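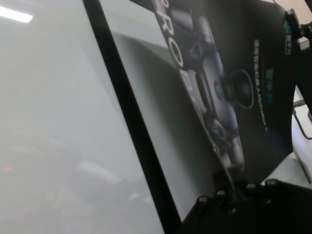

The view from the wrist, with the robot box behind the gripper.

I said in March that I would stop writing about the robotics club, and I kept to it until my daughter's group got an arm. So I'm back, and I'm still grumpy.

For anyone new: I'm a parent who helps out at the Mathew Street club two evenings a month. I used to fix packaging machines for a living, which is the only qualification anyone has ever asked me about. The club is for high schoolers. There are a few experienced kids, a lot of curious kids, and a couple who are there because their friends are. The school-year project is called Follel. The students picked the name and I have been told not to ask.

Follel is supposed to find an object, pick it up, and put it somewhere else. That's the whole pitch, and I like it. My trouble is with everything that got stacked on top of it. By the second meeting the plan also said the arm would "learn by itself" and "adapt to any room," and somebody had made a slide with a brain on it. I asked Keegan Kowalchuk, who runs the club and is far more patient than I am, whether we could take the brain off. He said the kids liked the brain.

Let me tell you what the work looks like on a normal evening. One student moves the arm. Another watches the picture from the wrist camera on a laptop. A third writes down what happened, or is meant to. Then they put everything back where it was and do it again. It's slow and fairly dull, and I think it's the best part of the whole program, so of course it's the part that gets the least time on the schedule.

Look at what the wrist camera gives them to work with. A big pale surface with a ceiling light smeared across it, a black strip cutting the view in two, and then the box, tipped over at an angle so that even I had to turn my head to make out the R and the O. The gripper itself takes up the bottom corner. If you want a student to understand why "just have it look at the table" is a hard sentence, sit her in front of that for ten minutes. Glare alone ate one entire evening. Li-hua Chiu, who is 16 and the only one who keeps proper notes, wrote "the light is an object now" in the log, and I've been thinking about it ever since.

What bugs me is the robot on the box. It's a shiny silver humanoid, all rounded limbs and dark joints, and it is selling something very different from what these kids are doing. Every robot product I've seen in a classroom comes with a picture like that. Nobody prints a teenager squinting at a laptop on the package. I get it, they have to sell the stuff. But then the kids look at their own arm missing a block for the fourth time and decide that they are the ones doing it wrong.

I brought this up with Karine Ouellet, whose son is in the group. She thinks I'm being a crank. Her point was that her son wouldn't have walked through the door for a picture of a teenager squinting at a laptop either, and that the silver robot got him in and the arm kept him there. Fair enough. I don't have a good answer to that, except that I've also watched kids walk back out, and I'd bet the silver robot had something to do with that too.

Now the competition. The regional event is run by an outfit called Cilereck, and the rules packet showed up a few weeks ago. I read all of it, which I don't recommend. Most of it is sensible. The arm gets 10 tries to move an object from one marked spot to another, and you can't touch anything once a try has started. Good. I have no complaints about that part.

Then you get to the judging. A big piece of the score is a presentation, and one of the headings is "vision for the future." So a team whose arm drops everything can make up a lot of ground by talking nicely about hospitals. I've been to this event before and I've seen it happen. The kids from the winning team that year gave a lovely talk, and when I went by their table afterward and asked what the arm did when it missed, they looked at me like I'd asked in Latin. It didn't do anything when it missed. It went right on and set down the nothing it was holding, very gently, on the mark.

I don't blame the kids for that. They read the score sheet and did what it told them to do.

There's money in this as well. Our entry came to $700 once you add up the fee and the spare parts, and that's before anybody buys a sandwich. Keegan found it in the budget. I would rather have spent it on a second camera and some decent lamps, and I said so, and I was outvoted by a room full of people who can't vote in real elections yet. They want to go. I remember wanting to go to things.

One change did get made, and I'll take some credit. Audrey-Anne Lachance, who is a senior and more or less the captain, agreed that every miss goes in the log with a guess at the reason. A guess is fine. "Don't know" is fine too, as long as somebody writes it down. The first week, nearly every line said "don't know." Lately there are lines like "came in too low" and "moved before it stopped shaking," and those are things you can go and check. Nana Ackah has started reading the old entries out loud at the beginning of the evening in a sports announcer voice, which wastes time and which I have decided to allow.

Does Follel work? Some evenings. It does better when things are put down in the spots it already knows, and everyone is careful to put them there, me included. Move the block a hand's width over and you get a different robot. I'd like the students to say that to the judges in plain words. Audrey-Anne is worried it will cost them points, and she may well be right.

The brain is still on the slide, by the way. It's bigger now.

Next club night I'm bringing a desk lamp from home and a roll of dull black tape for the shiny spots. If you have a matte tablecloth you don't need back, let me know in the comments.

Posted 11/20/25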